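I've been digitizing my live tapes since July, and the deck I'd been using finally started eating them, so I went shopping. What I ended up with is the Senari portable cassette transfer deck. It cost me 361 dollars with shipping, and yes, I winced. I've now run 38 tapes through it and I have opinions!

First, the sound. My test tape is always the same one, an audience recording of Quiroga from their second club tour, taped by Henok Dinsa from somewhere near the bar (you can hear the glasses). On my old deck the cymbals were mush. On the Senari they ring, and there's a bit before the encore where the bass player is tuning up that I had never noticed in all the years I've owned it.

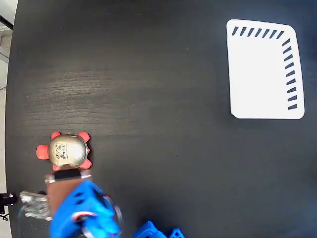 The azimuth adjustment is the reason to buy this thing. There's a little thumb wheel on the front, no screwdriver needed, and you just turn it with your headphones on until the top end opens up. Every taper's machine was lined up a bit differently, so I end up moving it for nearly every tape. Iara Lucero, who I've traded with forever, thinks it's too loose and will drift over time. Mine hasn't so far, but I can see what she means — it moves if you so much as brush it with your sleeve.

Speed is good too. I had an Ulisness show that always ran sharp, and the pitch slider brought it down in a few seconds. I only wish it had a click in the middle so you could find normal speed again without squinting.

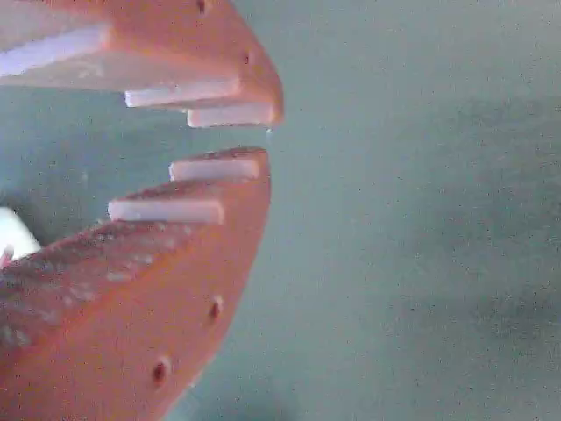 Now for the grumbling. The auto-stop is too eager. On a 90 minute tape with long quiet passages (anything by Illine, basically) it decides the side is over and shuts off, right in the middle of the prettiest song. You can turn this off, but the setting is buried in a menu and it goes back to the default every time you unplug the deck. I lost a whole evening to that before I read the manual properly.

The headphone output is also kind of weak. Fine for checking levels, not much fun for sitting back and listening.

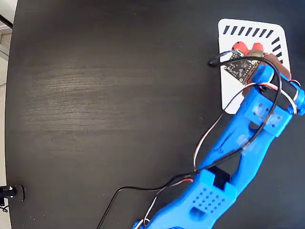
I did look at the bigger Senari at 495 dollars, which adds a second well and balanced outputs. I don't dub tape to tape anymore, so I skipped it. If you still make copies for people the old way, it might be worth the stretch.

Four stars from me. It would be five if they fixed that auto-stop. Next up is the shoebox of Illine soundchecks, with the menu setting switched off first.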